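From: Martin
To: filmscores list
Date: Jul 7, 2018
Subject: Re: Sumampouw on vinyl??

Dale Boychuk wrote:
> Has anybody heard yet whether the Wakine reissue of the Sumampouw
> score is the full thing or just the old LP program again? I have
> the LP already and it's worn out on side two from me playing the
> ferry cue. I don't want to pay for the same 11 tracks in a nicer
> sleeve. Also, is the harmonium piece on it or not? It plays over
> the whole last reel and it has never been on anything.

Dale, it's the full thing! My copy came Thursday and I've hardly had it off the turntable. It's a double LP this time, so 2 records, and the whole of the second one is music that was never on the old album. The ferry cue is there in the version you know, and then again on side three in a much longer take where the strings hold off for ages and the clarinet just wanders around on its own. I had no idea that existed. I played it three times in a row before I even looked at the notes.

And yes, the harmonium piece is on it. It closes side four. They've called it "Lirthorpe, Evening," which I don't remember from any cue sheet, but it's the one from the last reel, no question. You can hear the pedals creaking. I'm so glad they left that in (the Zeltton people would have scrubbed it out, you know they would).

The sound is a big step up from the old LP. The low brass in the main title used to turn to mud on my system and now I can pick out the separate players. There's a bit of hiss in the quiet cues and I couldn't care less. One warning, the pressing is a little noisy at the start of side three, on my copy anyway. A good clean helped.
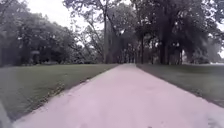 Priya wrote back to me off list and said I could pass this along: she has the download as well as the records, and the download has 15 minutes that didn't fit on the vinyl, mostly source music from the dance hall, plus an alternate main title with no percussion at all. She likes the alternate better than the one they used. I've only heard it once so far, through laptop speakers, but I can see why. The tune comes across much more sadly without the drums pushing it.

So if you only want one format, I'd think about which of those you'd miss more. The notes are only in the LP set. They're long and really good, with a cue by cue rundown and a nice section about how the main theme was first written for solo guitar and then got moved around the orchestra until it landed with the violas. The print is tiny, bring your reading glasses.

A few other things while I'm typing:

The track order is film order now, except for the two songs, which are tucked in at the end of side two. I programmed the download to put them back where they belong and it plays beautifully.

Wakine says the next one in the series is due in August. They haven't given a title. My money is on one of the Westerns but I've been wrong every single time so far.

Does anyone still have the article on the recording sessions that was posted here years ago? My link is dead and I'd love to read it again next to the new notes. I can take a scan, a photocopy, anything.

Dale, get the set. And let me know what you think of the long ferry cue, especially the last minute or so after the clarinet drops out!

Martin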